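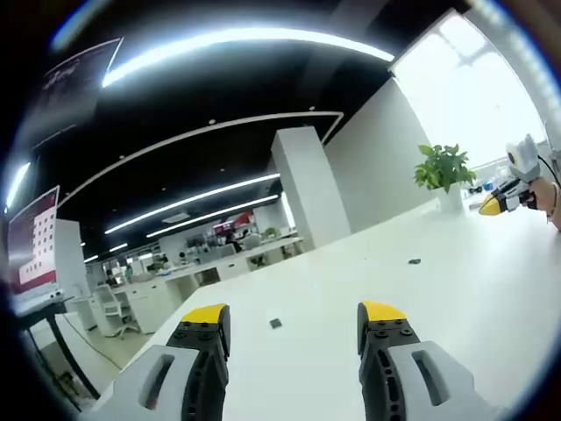 You keep asking people when they want the bus, and you never ask what they do with the hour they lose waiting for it, one reader wrote under my last post, and I've been chewing on it ever since. Fair point! So I'm putting out a call for bus diaries, and I'd love to have yours.

Print this page | E-mail this page

Bus diary keepers wanted, Orcombe and Vidau
Posted 12/6/25

I run Ploketlow, a small project about how people get around out here when they don't drive, or can't, or would just like not to. Last year I did a survey and got 1479 comments back (I read every one, mostly at night, with a lot of toast). They were great, but a survey catches you on one day in one mood. What I want now is the boring stuff. The bus that came early and left without you. The driver who waited. What you ended up paying for a ride home from the Castaño medical building when the last one was gone.

I'm looking for 58 people to keep a diary for six weeks, beginning in May. You can ride every day or twice a month, I need both kinds. If you gave up on the bus and now beg rides from your sister, please write to me too, you're exactly the person the survey missed.

What you'd be doing

You write a few lines each time you take a trip, or each time you wanted to take one and couldn't. Where you were headed, how long you waited, how it went. Most entries take a couple of minutes. Spelling doesn't matter to me one bit. If you hate writing, leave me a voice message and I'll type it up. Spanish is fine, and so is a mix.

There's one get-together at the start, in the meeting room at the Vidau library, and a phone chat with me at the end. The get-together is mainly coffee and me handing out notebooks, and if you can't make it I'll mail yours.

What you get

$15 a week, paid by check or grocery card, your pick. You get paid for weeks when you didn't go anywhere, as long as you tell me so. I also cover your bus fare to the get-together, and you keep the notebook if you let me copy the pages first.

Who can join

Anybody 16 or over living in Orcombe, Vidau or out along the Castaño road. Under 18, I need a parent's signature. You don't need a smartphone. You do need some way for me to reach you, and a neighbor's phone is okay if the neighbor is okay with it.

I know people worry about their boss or the clinic seeing what they wrote, so your name comes off before anything leaves my desk. I change stop names too when a stop would give you away (there are a few where only one person ever gets on, and everybody knows who). You can quit any time and you keep what you've been paid.

The diaries will go into a plain report for the county transit office, and I'll post it on this site as well. Will it get us a later bus? I can't promise that. I do know the Sunday question came up again and again in the survey, and I'd like to walk in there with something better than my own opinion, of which they have heard plenty.

To sign up, use the e-mail link on this page or drop a note in the Ploketlow box by the library's front desk. Tell me your name, the stop you use most and the best time to call. I'm doing the calls myself in the evenings, so give me a week or so to get back to you.

Print this page | E-mail this page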